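Moisture first, cutting second: a conversation with the panel manager at Grorach

Most complaints about flat-panel furniture that reach Grorach, a contract maker of shelving and worktops, concern movement. A shelf bows, a door stops meeting its neighbor, a top lifts at one corner. The company's panel manager has spent most of her working life on the causes, first at a sawmill and then in the testing room at Boyer, which supplied edge banding to the trade. We spoke in the firm's office on the Trukevau site in April.

Her view is that the design of a panel matters less than its history before the first cut. "People send us a drawing with the tolerances marked to a tenth of a millimeter," she said. "Then I ask what humidity the board was stored at, and there is no answer. The drawing means very little without that."

Wood-based board takes up water from the air and gives it back. Thickness changes most, and length and width change less. The trouble starts when the two faces do it at different rates. A board lying flat on a concrete floor exchanges moisture mainly through its upper face. The top gains or loses, the bottom lags, and the board curves. According to the manager, the curve often goes unnoticed at this stage, since the weight of the stack above holds everything down.

Grorach now keeps incoming board in a conditioning area for 162 hours before release to the saw. I asked where the number came from. It was the longest time any test batch needed to settle, she said, and it was adopted without rounding. "Someone wanted to make it a week. A week is 168. We had measured 162, so we wrote 162." Packs are opened on arrival, the wrap is removed, and bearers are placed under the stack at spacings of 600 mm. Bearers in successive layers have to line up vertically. If they do not, each board is bent slightly over the one below, and after some days it can keep the shape.

The area is held at a steady temperature, and the readings are logged at 7 a.m. and again before the evening shift. She places more weight on the humidity log than on the thermometer. A few degrees either way have little direct effect on the board, she said, but a door left open through a damp morning can undo several days of conditioning in the outer sheets.
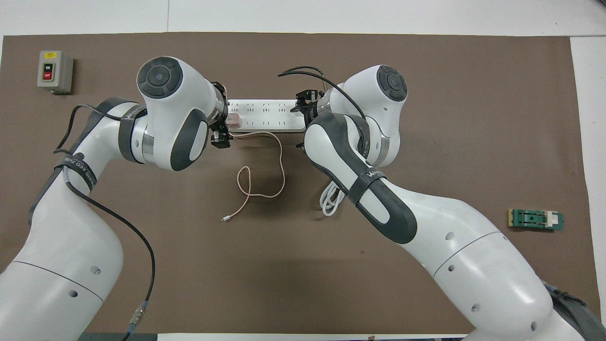

A brown board with white surfaces along its upper and right sides.

The second subject on her list was balance. A decorative surface bonded to one face of a core restrains that face and slows the passage of moisture through it. The other face needs a covering with similar behavior. Customers sometimes ask for the backing to be left off underneath, where it will not be seen, and the saving is real. She quotes for it only on request and puts a note on the order.

"The backer does not have to be the same color or the same pattern," she said. "It has to be close in thickness and it has to go on in the same pressing. If one side is pressed on Monday's glue and the other on a different glue a month later, I would not call that balanced."

Grain direction is the point most often missed. Many paper-based laminates move more across the sheet than along it. If the face runs lengthwise and the backer runs crosswise, the two pull against each other and the panel can twist, with diagonally opposite corners rising. A twist is harder to correct than a simple bow, and in her experience a twisted door is usually scrapped. Operators at Grorach mark the direction on every sheet in pencil before it leaves the rack.

Measurement is kept simple. Each sample panel is stood on its long edge, so that its own weight does not flatten it, and a straightedge is laid across the face. The gap is taken at the center and along both diagonals. The limit for shelving is 2 mm over the length of the panel. Anything above that goes back to conditioning and is measured again before a decision is made.

A moisture meter is used as well, with reservations. Pin meters are generally calibrated for solid wood, and resin in the board shifts the reading. The firm treats the figure as a comparison between boards from one supplier and checks it at intervals by drying a cut sample in an oven and weighing it before and after.

I asked about Darell, the shelving line the company revised last year after returns from buyers in dry, heated offices. The material was unchanged. The revision covered the fixings, which had been tight round holes and are now slotted at one end, and the sealing of the rear edge, previously left raw. Returns for bowing fell to about 2 in a thousand, by the company's own count.

"The edge is where I would look first on any failed panel," she said. "You can have a good face and a good backer and then leave an open edge against a damp wall. The water goes in there. It swells at the edge, the banding lets go, and the customer reports a glue fault."

Her advice to fitters is brief. Panels should be unwrapped in the room where they will be installed, stood with air on both sides, and left for at least two days with the heating at its normal setting. Cutouts should be sealed on the day they are made. She would also like fitters to keep the pack label, which carries the pressing date and the rack number, until the job has been signed off. Without the label, a complaint can be traced only as far as the order.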